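Amegashie method

The Amegashie method is a way of teaching a two-armed robot to do fiddly desk jobs, such as typing a short word, by letting it watch through small cameras fixed at its wrists. I've been looking after this page for a while now (I helped out in the Burnport lab one winter, so I'm fond of it) and I've tried to keep the sums out.

The basic idea came from Ursina Fankhauser, who was fed up with robots that knew where a key was on paper but still missed it by a hair. She and Luzius Wieser had people steer the arms by hand through 1,203 short typing runs, then trained the robot to copy the moves from the wrist pictures alone. No map of the keyboard, no measuring beforehand!

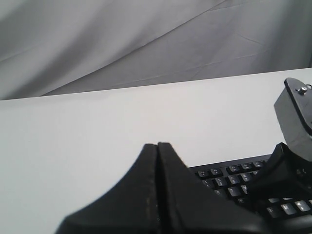 Why do the fingers stay closed while typing?
A closed pair makes one narrow, stiff tip, so a press lands on a single key and the fingers don't bend apart.

The result people usually quote is from the November trials. With a fixed camera overhead the robot got 25 words right out of 58, and with the wrist views it got a good deal further, though the write-up is a bit coy about the slowest runs. Josée Leclerc repeated the work at Bromerport with a different keyboard and needed 17 extra runs before hers settled down – I think that's pretty cheap, but opinions vary on the talk page.

The weak spot is one arm getting in the way of the other's view. When a finger hides the key it's about to press, the robot tends to dither, and Rupert Hauser's later version (called Honico) lets it remember the last clear look it had. I'll add a section on that once I've read the whole thing properly.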